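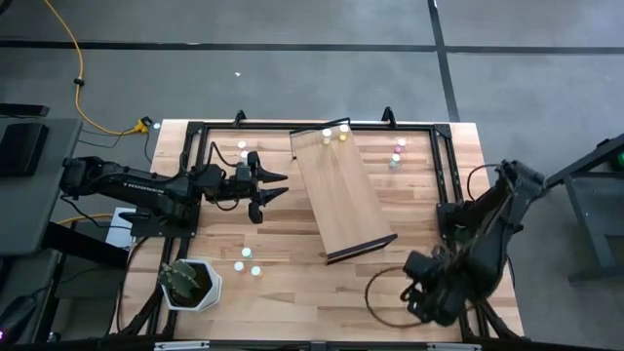 Jekbridge has its night bus back! After two years without one, the 62 now runs until 3 a.m. between the harbor and Vurnholm Hill, with 21 stops along the way. Mwangi Ogola, a baker who starts work long before sunrise, gathered 3000 signatures for it and rode the very first bus home (he got a big cheer when he stepped on). "I've been walking that hill in the rain, so this feels like a holiday," he said. Riders can use their regular day pass all night, and the route will run through the end of October, when the city council votes on keeping it for good.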